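In Defense of the Ugly Table

I keep a big white sheet over the table in my workroom, and every person who comes by offers me a new one. No thank you! I like the old one fine.

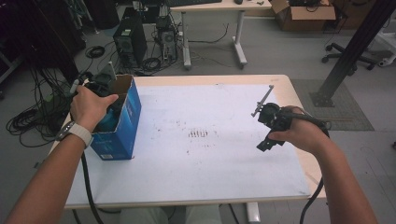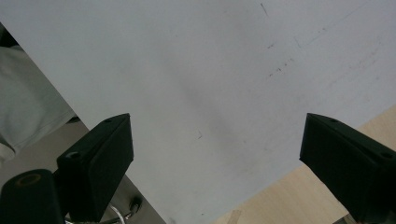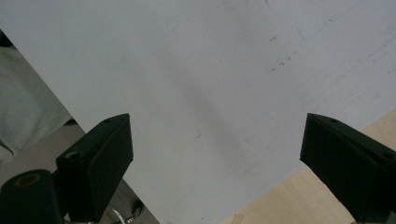
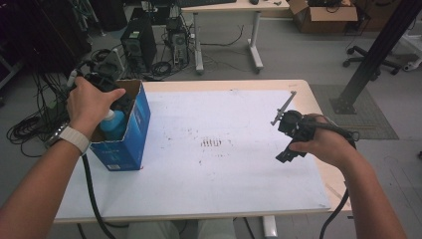

The white sheet, marks and all.

My friend Abdelilah Ait Ali got a fancy oak desk from Nørgaard last December (it cost him $1,156, and he told me that before I'd even taken my coat off). It's gorgeous. He also won't put a cup on it. He pays his bills standing at the kitchen counter now, and when his niece came over to paint, she got sent to the floor.

I get it, I do. You spend over 1,000 bucks on something and you want it to stay the way it was in the store. But then whose desk is it? I had a glass-topped thing once and I spent more time wiping it than working at it, and I was cranky the entire two years I owned it. I sold it on a Thursday and slept great.

A scuffed surface lets you get on with things. You can cut on it, glue on it, open a package on it, leave a mess until morning. I don't think kids learn to make anything on furniture they're scared of, and I'm pretty sure grown-ups don't either. My grandmother rolled out dough on a table so nicked you could feel it through the cloth, and we all fought over who got to sit there.

So buy the nice desk if you want it. Just put a scratch in it the first week, on purpose, and then go make something.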